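Notes orateur – présentation du kit Brilik (Landeck), version courte

## 1. Ouverture

Se présenter, remercier Ileana Lungu pour l'invitation. Dire tout de suite que le kit nous a été prêté par Olside et que l'avis n'engage que nous.

Brilik est un poste de préparation de boissons vendu en trois éléments : pince, caméra de poignet, logiciel d'apprentissage par démonstration. Le bras n'est pas compris. Le préciser, la question revient à chaque fois.

## 2. L'approche de la machine

Notre poste d'essai : une table en bois clair près de la fenêtre, une petite machine blanche et chromée du commerce, sans modification. Laisser la diapo affichée le temps d'expliquer que la vue est celle du poignet, donc inclinée.

Point à signaler : le panneau chromé renvoie des reflets, et la lumière du jour pâlit une partie du bois. Landeck recommande un éclairage constant. Nous n'avons pas fermé les stores.

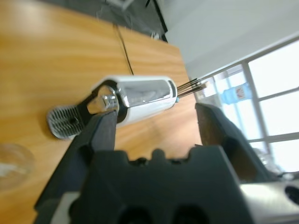 ## 3. La capsule

C'est l'étape difficile. Les doigts sont noirs, épais, avec une rainure sur la longueur. La capsule bleue est tenue au bout, retournée, le bord argenté vers le haut. Quelques petites marques se voient sur le métal. Passer dessus sans commentaire si on manque de temps.

Donner les chiffres ici :

- 1321 tentatives de saisie sur la campagne
- 973 réussies
- 100 démonstrations enregistrées au départ par Ye-seo Kwon

Ne compter comme réussie qu'une capsule prise et gardée jusqu'à la machine. La fiche de Landeck compte la prise seule, ne pas comparer les deux taux.

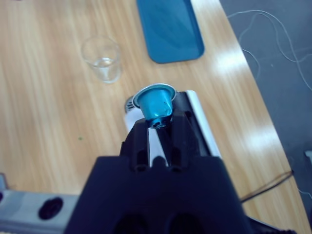
## 4. Prix et service

1265 euros par an pour la licence, matériel à part. L'assistance passe par Căpraru : réponse le lendemain en général, en anglais. La notice française est incomplète au chapitre étalonnage.

## 5. Avis

Correct pour un laboratoire ou une école. Pour un comptoir ouvert au public, attendre la prochaine version du logiciel, annoncée pour février.

Questions. Si on demande les données brutes, renvoyer vers Ye-seo.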